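Toon Verbruggen has tried 3 grippers on the same arm since May, and he speaks of the first one as if it owed him money. "It was strong," he says. "So is a door."

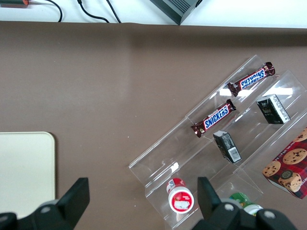 Snickers bars on the clear stand, seen above the fingers of the black gripper.

Clear acrylic is his preferred torment. "The camera sees the shine and has opinions about it." His colleague Xiuying Han wants 400 more picks before she'll choose. Verbruggen would settle for seven good ones.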